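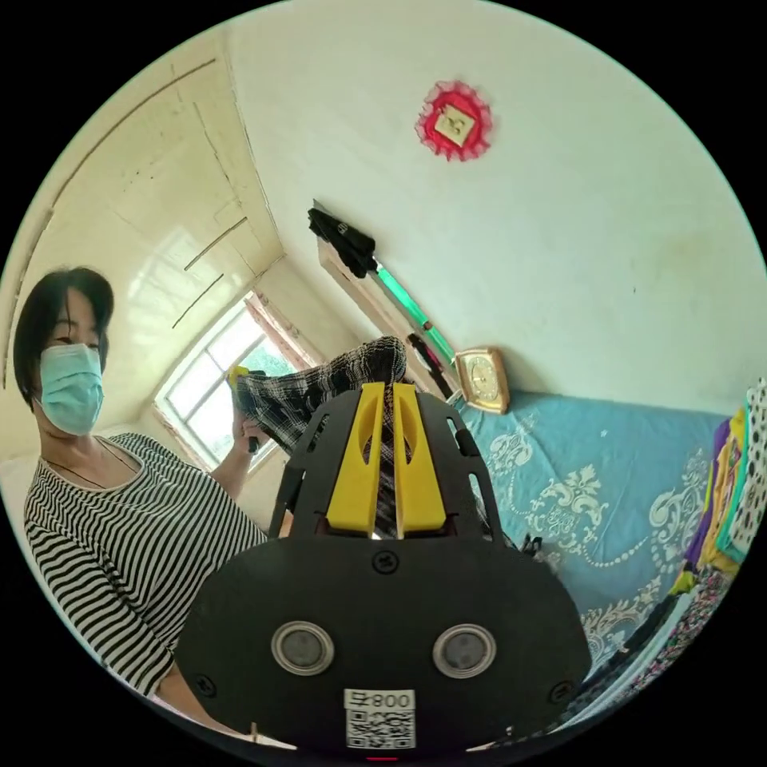
Figure 5. Plaid cloth item held up at the window of a small bedroom.

4.2 Cloth in small bedrooms

Of all the rooms in our study, the small bedroom gave us the richest material on how people handle cloth, and we were delighted by how much of it happens in mid-air. A large bedroom offers a wide bed or a clear stretch of floor on which a shirt or a cover can be laid flat before folding. In a small one the work moves upwards. The item is lifted to chest height or higher and sorted out by hand and eye together, as with the checked cloth in Figure 5, which is stretched on a diagonal from a raised left hand.

We coded 1,289 handling episodes in the Bonstead homes, and 137 of them fell into the group we call "held up": the cloth is off every surface and its weight does part of the straightening. Windows turn up again and again in this group. Householders told us that they drift towards the light to find a seam or a label, and Paraschiva Văduva, who led the home visits, noted the same habit in the Utia flats, even on dull November afternoons.

Pattern matters too, and we find this a lovely result! Checks and stripes work as a ready-made ruler. A dark line running along the cloth tells the folder at a glance whether an edge is true, whereas plain fabric has to be felt for. In 19 of the held-up episodes the person told us, without being asked, that they were lining up the pattern. Vasylenko's scheme for describing folds treats patterned and plain cloth alike, and we suggest splitting them in future work.

Bunching is harder to pin down. Gathered fabric can mean that a fold is under way or that an item is being shaken out, and a single still cannot separate the two. We therefore coded bunching only where the full episode was available, and left the remaining cases for the comparison with the Vunine homes in Section 5.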